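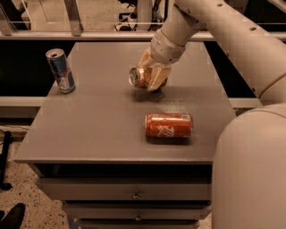
One member objected that the draft entry on Azazel runs Leviticus 16 and 1 Enoch together as if they were a single source, and asked that the entry be split before anything goes to Jidetti. The same member noted that the Leviticus passage gives no description of Azazel at all. The goat is sent "to Azazel" into the wilderness, and the text does not say whether the word is a being, a place or a term for the goat itself.

Minutes of the Nirkia Index working group
Held in the reading room at Ross, starting 3 p.m.

1. Minutes of the previous meeting
Accepted with one correction. Under item four, "Aramaic" should read "Ethiopic".

2. Azazel entry
Discussion continued from the opening objection. The following points were recorded.

The Greek translators of Leviticus did not carry the name over. They used a word for the one sent away, and the Latin followed with a similar reading, from which the English "scapegoat" descends. The draft quotes only translations that keep the name. It was agreed that both lines of translation need to be in the entry, with the Hebrew form given first.

In 1 Enoch the figure is a leader among the Watchers who teaches metalworking and the use of cosmetics, and who is bound and cast into the desert at Dudael. The Aramaic fragments and the Greek have forms closer to Asael. Two views were put. The first holds that Asael was the original name and was later drawn toward Azazel under the influence of the Leviticus rite. The second holds that the binding in the desert already assumes the rite, whatever spelling was used. The meeting did not settle this and the entry will report both.

The draft paragraph on the Apocalypse of Abraham, where Azazel appears as an unclean bird, was thought sound. It depends on the Slavonic text and should say so. The closing paragraph, which identifies Azazel with Satan without a source, is to be removed. If an identification is made in a later text, it belongs under that text and under its date.

Decision: the entry becomes three linked entries - Azazel (Leviticus), Asael/Azazel (Enochic writings), Azazel (later literature). Length is held to 40 lines each.

3. Spelling of angel names
The name list now holds some 80 headwords. Most of the trouble is with names known only from translations of translations, where the original consonants can't be recovered with confidence. A proposal to regularize all names ending in -el was discussed and not adopted. It would hide real differences between manuscripts and would produce forms found in no source.

Agreed practice: the headword follows the oldest surviving form that can be read without restoration. Other forms go in as cross references. Restored forms are marked with an asterisk and are never used as headwords.

Nine names are left over from this rule. These are to be circulated as a separate sheet with the manuscript readings side by side.

4. Plundidix database
The test copy of the index in Plundidix sorts names with an opening ayin or aleph mark ahead of the letter A. This affects the printed order but not searching. Members preferred that the marks be ignored in sorting and kept in display. The settings allow this. The change will be made on the test copy first and checked against the June printout.

It was also reported that cross references to deleted entries are not flagged. Until there is a fix, no entry is to be deleted, only emptied and labeled "withdrawn".

5. Sample pages for Jidetti
Jidetti has asked for sample pages showing one long entry, one short entry and a run of cross references. The Azazel entries will serve as the long sample once revised. Raguel was put forward as the short one. The entry is finished and the references in 1 Enoch and Tobit have been checked, the second being to a human character of the same name - this is to be stated in the first line.

6. Other business
Request for a note on the difference between "Watchers" and "sons of God" in Genesis 6. Referred to the introduction, section on terms. A draft is wanted for the next meeting.

Meeting closed.

Recent items
Nirkia Index: guide to abbreviations
Minutes: Belial and Beliar as headwords
Minutes: the four archangels in the Greek and Ethiopic lists
Reading room at Ross: access to microfilm

Contact the working group | Copyright Nirkia Index | Back to top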